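Unit 7: Robot disassembly of old desktops
Handout for the Monday lab section

Every team that starts this unit tells me its arm will strip a computer by itself. Treat that claim, including your own, as unproven. The Norent brochure promises "hands-free recovery" and never says how many boards were used to get there. Read it, then put it away.

7.1 Reaching the part
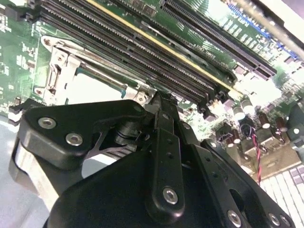 Reach is the first thing the project proposals get wrong. A planner calls a point reachable if the tip fits, and forgets the rest of the hand. Check the clearance of every link, including the wide plates behind a narrow finger like this one, before you come near the memory slots. The Cikis planner treats the hand as a 70 mm cylinder, a guess I don't trust.

7.2 Working inside the case

An open board on a bench is the easy version. Put the same board in a tower and the walls take away most of your approach angles.
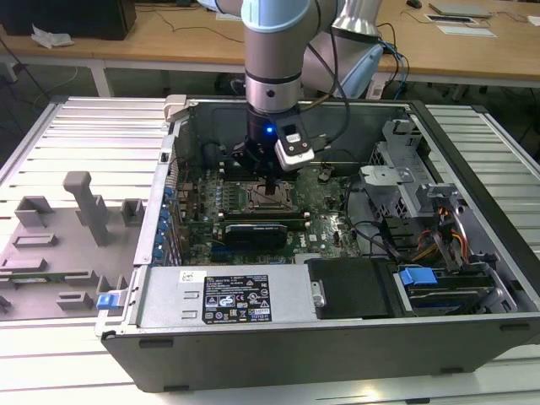

So a success rate measured on bare boards tells you very little. Report the two separately – I will mark down any team that averages them. The Gruber team's report did, and its 3000 trials were nearly all simulated.

7.3 Lifting the processor

Open the retention frame first. Then line up with a finger on each side of the socket. 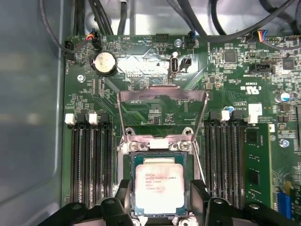 Closing the fingers is no proof of a grasp. Log the grip width, lift slowly, and log it again. If your only evidence is that the script finished, you have no evidence.

7.4 Reading slot labels

Paller's label reader does well on its own test set. Try it on a board that has empty slots numbered out of order.

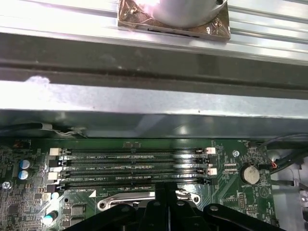 7.5 Due next week

One page per team, with 13 logged attempts, failures included. No videos.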